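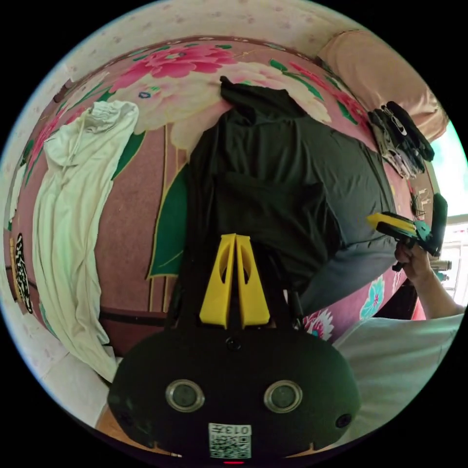

Home Services Drop-off points FAQ Contact

Grirkside Textile Care
Frequently asked questions: dark and dyed fabrics

Why does black cloth fade faster at the folds?
Folds and creases stand proud of the rest of the fabric and rub against the drum. The dye is worn from the surface fibres first, which shows as grey lines. Turning the item inside out moves the wear to the side that is not seen.

What temperature should I use at home?
Follow the care label. Where the label is missing, wash cotton and polyester blends in cold water on a short cycle. Wool and silk should be sent to us for checking.

Can new dark items be washed with other colours?
Not for the first two washes. Most loose dye comes out at this stage and can settle on pale fabric. After that, wash with similar shades.

How do I test whether a dye will run?
Dampen a hidden seam, press a white cotton cloth against it and leave both to dry. If colour has transferred, wash the item on its own. The test does not predict how the dye will respond to bleach.

Do you accept heavy fabrics?
Yes. Cloth above 300 grams per square metre is handled at Oltcombe, where the drying racks are wider. Allow two extra working days – the cloth is dried flat.

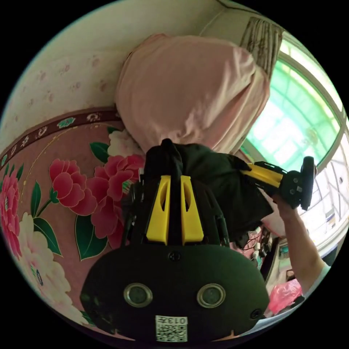 Crumpled black cloth.

Should creased fabric be ironed before it is sent in?
No. Heat can fix a stain that would otherwise wash out, and pressing can leave a shine on dark polyester. Fold the item once and place it in the bag.

Can you restore a faded item?
Natural fibres can usually be dyed again. Polyester cannot be treated with our process. Stitching is often polyester even on cotton garments and will keep its old colour. Ask for form 841 at the counter and note the fibre content if you know it.

Who assesses damage claims?
Claims are assessed by Rosemarie Albers at Grirkside. Keep the receipt and do not wash the item again before it has been examined.

Are you open over the winter break?
The Grirkside counter closes at noon on 30th December. Bags left at drop-off points after that time are collected when we reopen.

Related pages
Reading a care label
Removing lint from dark fabric
Storing wool over the summer
Oltcombe drop-off: access and parking
Price list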